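The Kadby Coat

Sanaa Chraibi got off at the wrong stop. Of course she did. Eight bags, one of them split, and the bus already pulling off up the hill with its lights on in the middle of the afternoon.

She rang her aunt's flat anyway. Old habit. Let it ring nine, ten times in an empty kitchen and hung up.

Kadby hadn't changed. Chip shop, bookies, the Clilotel with half its letters gone so it said CLI OTE in pink over the car park. She'd booked one night. The funeral was tomorrow at noon and then the flat had to be cleared by the end of the week, and that was that. Thirty years of Auntie in that place and they wanted the keys back before the flowers were dead.

"You're the niece," said the woman on the desk.

"I'm a niece."

"Room 516. Lift's iffy. Kick it."

There was no fifth floor that she could see from outside. She kicked the lift. Up it went, and up, and let her out on a landing that smelt of soup.

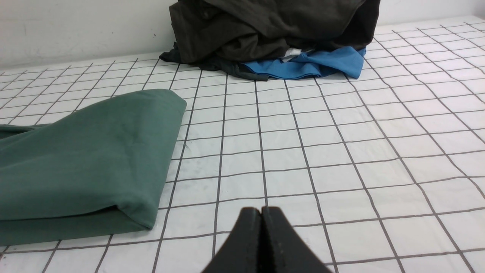
So what had the old woman left her? A coat, the solicitor said, and a letter saying where to find it, and the letter was missing.

The coat was the thing. Everybody in the family knew the coat. Green, long, horn buttons, bought from Gouveia when Gouveia was still a proper shop with a man who measured you. Auntie wore it to weddings and to court. She wore it the day she threw Uncle out, stood on the step with it buttoned to the chin in a heatwave. When Sanaa was six she got inside it, right inside, in the wardrobe, and nobody found her till tea.

And there was something in it. That was the story anyway. In the lining. Depending which cousin you asked it was money, or a ring, or a letter from a man in Lisbon.

She didn't sleep. The radiator ticked. At one point somebody walked down the corridor in heels, stopped outside, walked back.

Morning. Rain. Toast like roof slate.

Jennylyn Bautista was waiting by the flat door with a roll of bin bags and a face on her. Lived underneath, had done for years, did Auntie's shopping and her feet.

"They've been," she said.

"Who's been?"

"Your cousins. Last night. With a van."

The flat was stripped. Not cleared, stripped. They'd had the curtain rings. There was a pale oblong on the wallpaper where the wardrobe used to be and a single glove on the floor in the middle of it, like somebody had dropped it leaving a crime. Sanaa stood and looked at the glove. Then she sat down on the floor in her funeral tights.

"Was the coat in it?" she said. "The wardrobe."

Jennylyn didn't answer straight off. She was pulling a bin bag off the roll, very slow, and then she rolled it back on agian.
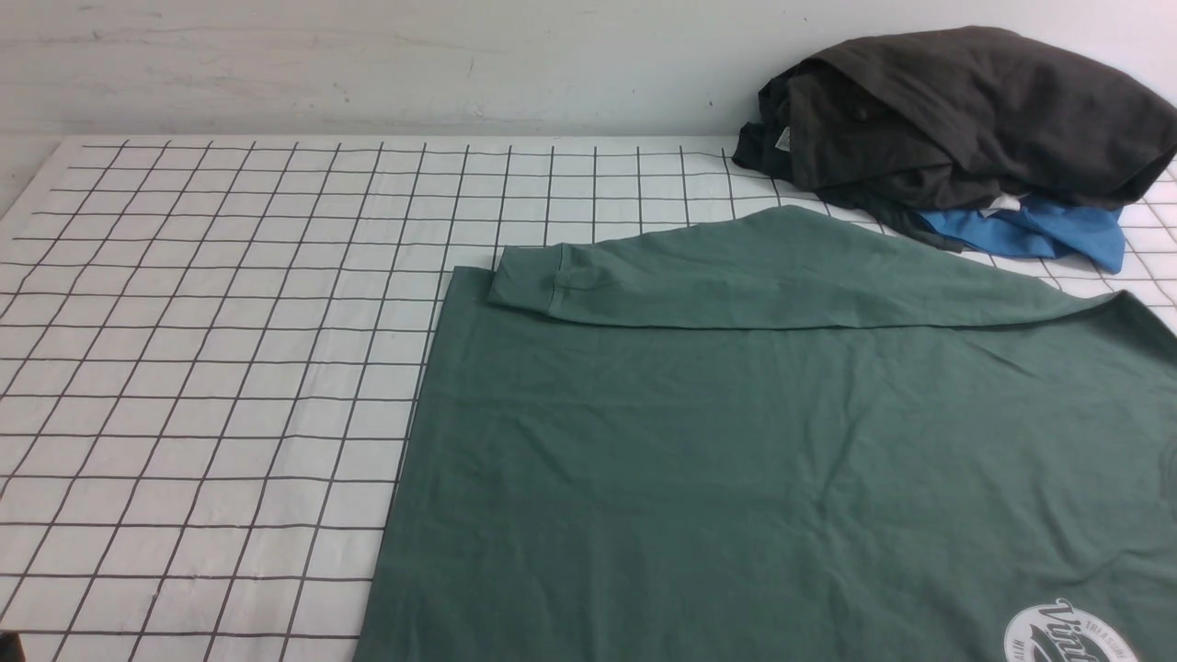 "She gave it in for cleaning," said Jennylyn. "In March. Before she went in hospital. I took it down myself, on the bus, on my knee."

"Down where?"

"Promum."

Promum was across the river. Promum shut at one. The funeral was at noon.

Sanaa ran it through. Fifteen minutes there if the bridge was clear. Fifteen back. She had no car. Jennylyn had a car but Jennylyn's nephew had Jennylyn's car. There was a bike in the hall with a basket on it, and it belonged to nobody present.

She took the bike.

Black dress, rain, hill. Brakes that were more of a suggestion. She went through the red at the bottom because there was no choice in it, and a man with a pram shouted something and she shouted sorry and then they were both behind her, man and pram, and there was the bridge, and the river brown and quick underneath it. Her hat went. She let it.

The bell over the door at Promum was so loud she nearly went out again.

"Ticket," said the girl. Her badge said Napaporn Sriwong, Trainee, and somebody had scratched at the Trainee with a pin.

"I haven't got a ticket. It's my aunt's. She's dead. It's a green coat."

"I need the number."

"She's being buried in half an hour."

Napaporn looked at her. Dress, wet hair, oil all up one leg. She looked at the clock. Then she went through the back without a word and there was a noise like a train, which was the rail going round, and it went on and on, coats and coats and coats, and then it stopped. 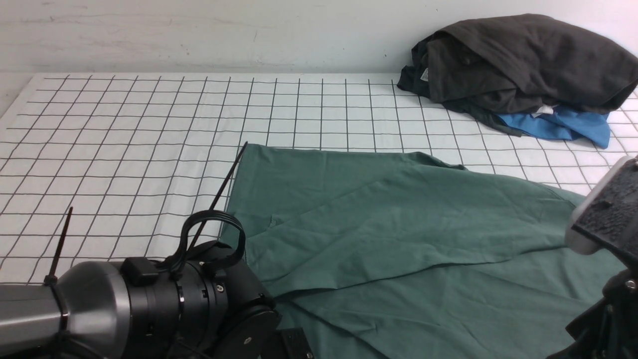

Ninety pounds owing. Sanaa had sixty and a bus pass. Napaporn said nothing about the other thirty, just put the thing down on the counter between them. And it was smaller than she remembered, that was what got her. Not grand at all. A soft greyed sort of green with some blue in it, all wrinkled, one side flopped over the other so the edge ran off slantwise, and a ridge pushed up across the middle as if there was still an arm under there. She put her hand flat on it. She'd thought it would smell of Auntie and it smelt of a shop.

"We found something," Napaporn said. "In the lining. It's policy, we have to bag it."

A little clear bag. Inside it, a raffle ticket. Pink, number 1199, St Anne's Christmas Draw, first prize a hamper.

That was it. That was the ring and the money and the man in Lisbon.

Sanaa laughed so hard she had to hold the counter. Then the other thing, the crying, which she hadn't done yet, not when the phone call came and not in 516 with the radiator going. Napaporn found her a tissue. Napaporn found her a whole box.

"Did she win?" said Napaporn.

"What?"

"The hamper."

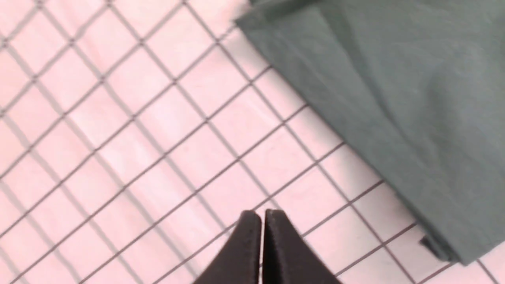
She wore the coat back. Over the dress, sleeves too short, pedalling like a mad thing with the hem tied up in a knot so it wouldn't catch the chain. Five to twelve on the church clock. The cousins were on the steps in a row, big lads gone soft, smoking, and they saw the coat before they saw her. One of them actualy dropped his cigarette.

"Where'd you get that?" said the eldest.

She leaned the bike on the railings. Undid the knot, shook out the hem.

"Where's the wardrobe?" said Sanaa.

He looked at his shoes.

"I'll have it back by tonight," she said. "And the curtain rings." And she buttoned it, every button, up to the chin, and went in past them to sit at the front.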